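Leltia Stage Mixer: User Guide
Section 4. Setting Up for a Live Music Event 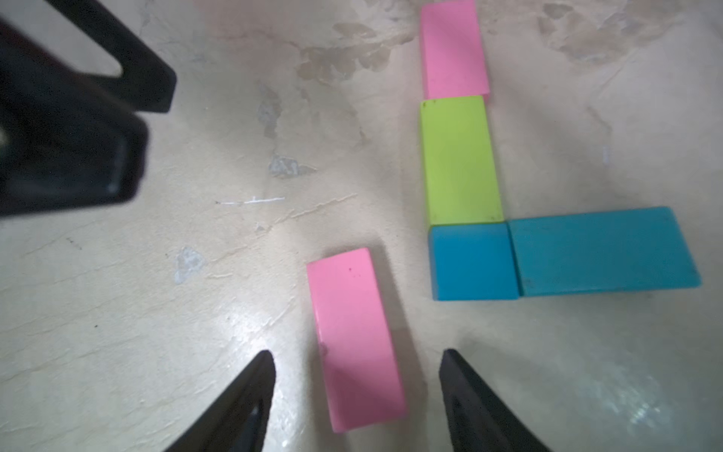
Fig. 4-1. Pink wooden block between two black gripper fingers.

This section covers placement, cabling and level setting for a band or a solo singer with backing tracks. Complete Section 3 (Rack and Power) first.

CAUTION: Turn the main output fader all the way down before connecting or removing any cable. Sudden noise can damage speakers and hearing.

4.1 Placing the mixer

1. Set the mixer on a flat, stable surface facing the stage. Leave open space behind the rear panel for the vents.
2. Run power and audio cables along separate paths. Where they must cross, cross them at a right angle.
3. Tape down every cable in a walkway.

4.2 Connecting inputs

1. Connect vocal microphones to the first inputs, starting at the left.
2. Connect keyboards and bass through direct boxes. Leave the ground switch in its normal position unless you hear hum.
3. Connect the playback device to the stereo pair marked TRACK.
4. Turn on phantom power only for channels that need it. Wait until the channel light stops blinking before raising the fader.

NOTE: The TRACK pair does not supply phantom power and has no gain knob. Set its level at the playback device.

4.3 Setting levels

1. Ask each performer to play or sing at show volume.
2. Raise the gain until the meter stays green with short yellow peaks. If red appears, lower the gain.
3. Set the channel fader to the 0 mark, then raise the main output slowly.
4. Repeat for each channel. Check all channels together at the end.

4.4 Monitor mixes

The mixer has 2 monitor outputs. Monitor A is set before the fader at the factory; Monitor B follows it. To change either setting, hold SELECT and press the monitor button.

CAUTION: Do not place a monitor speaker behind a vocal microphone with its front facing the audience. Feedback will result at high volume.

4.5 Saving the event

1. Press STORE.
2. Turn the dial to an empty slot. The mixer holds 23 scenes.
3. Enter a name and press STORE again.

If the display shows code 331, the slot is locked. Unlock it in the Scene menu or choose another. Code 410 means the scene was made with older firmware and must be converted (see Section 9).

14 comments | 6 shares

Rogelio Aquino
Hold SELECT for a full second in 4.4. A quick press only mutes the monitor.

Rungnapa Sitthichai
Does converting a 410 scene keep the channel names? Ours has three bands in one file and I'd rather not retype them.

Britt-Marie Lindholm
@Rungnapa names stayed, channel colors went back to default. I did ours in March.

Contact Leltia Support | © Leltia Audio. All rights reserved. | Back to top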